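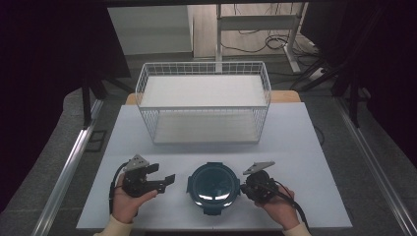 Esulano is a single-player puzzle game for telephones and tablets, developed by Utach and published by Brindutura. The player is given a set of household objects and a limited surface, and must put everything away in as few moves as the level allows. The game keeps to plain domestic things. A white wire basket standing on a table, with a dark teal round food container in front of it, would make a fair opening level: the basket is open at the top, the container has a domed lid, and the player must decide whether the one is to go inside the other. Later levels add drawers, shelves and objects that may not be turned over.

Product details
Title: Esulano
Developer: Utach
Publisher: Brindutura
Category: Puzzle
Players: One
Current version: 2.4
Updated: 1/13/22
Download size: 73 MB
Levels: 200
Languages: English, Romanian, Macedonian
Internet connection: Needed for download and for backing up progress only
Advertising: None
Price: One payment, no purchases within the game

How the game is played
Each level opens with a short pause in which nothing can be moved. The objects are then released and may be dragged with one finger, or turned by tapping with a second finger while the first is held down. A move is counted when an object is set down in a new place. Picking an object up and returning it to the same place is not counted.

A level is complete when every object is inside the marked area and no lid, door or drawer has been left open. Players who finish within the stated number of moves receive a gold mark, and those who finish within twice that number receive a grey one. Either mark opens the next level. There is no clock in the main game.

Objects have weight. A heavy object placed on a light one will tip it, and the level must then be continued from the new position or started again. The undo button takes back one move and may be used three times in each level. This limit can be removed in the settings, in which case gold marks are not given.
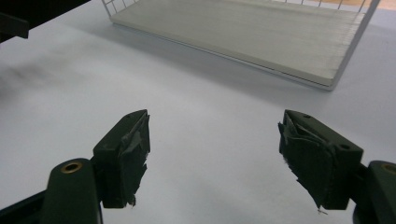 Some players find the weight rules difficult at first. For that reason the opening chapter, designed by Nosipho Mtshali, introduces them one at a time, and it may be replayed at any point without affecting marks already earned. Experienced players may pass over the chapter from the main menu – the levels within it will be shown as unplayed until they are completed.

Chapters
The Table: opening levels, with no weight limit until the final group.
The Cupboard: shelves of fixed height, and doors which must close.
The Boot of the Car: uneven surfaces. Objects may slide.
The Lost Shelf: an optional chapter, opened by collecting 136 gold marks elsewhere in the game.

Daily level
A further level is offered each day and is the same for all players. It can be played once only. Results are kept on the device and are not compared with those of other players unless the player chooses to join a group. Groups are arranged by means of a short code, which may be changed or withdrawn at any time by the person who created it.

What has changed in version 2.4
The January update corrects a fault in The Cupboard by which a door could be recorded as closed while an object was still resting against it. Saved progress is not affected, although level 22 of that chapter now requires one further move for a gold mark. Text in the menus may be enlarged, and the left-handed layout now applies to the pause screen as well. Music and sound effects have separate volume controls.

The music is by Vlasta Nikolovski and Marin Nikolovski. Eight of the pieces were recorded again for this version.

Device requirements
Esulano requires 2 GB of memory and a screen of at least five inches. It will open on smaller screens, but objects near the corners may be hard to select, and Brindutura does not offer support in such cases. Progress may be carried from one device to another through a Semple account. Players without a Semple account may export a save file from the settings menu and open it on the second device. The two methods should not be used together, as the older file may replace the newer one.

Ratings
The game is rated 4.3 out of 5 by 531 registered players. Ratings are accepted only from accounts on which the first chapter has been completed.

Use in schools and clubs
A group licence is available to schools, libraries and clubs. It covers installation on all devices held at one address and removes the daily level. Requests should be made in writing to Catinca Vasiliu at Brindutura, stating the number of devices and the address at which they are kept.

Support
Questions about faults, lost progress or refunds are handled by Myrtle Dunleavy, Player Support. Please give the version number, which is found at the foot of the settings menu, and the name of the chapter in which the fault occurred. Refunds may be requested within 14 days of purchase.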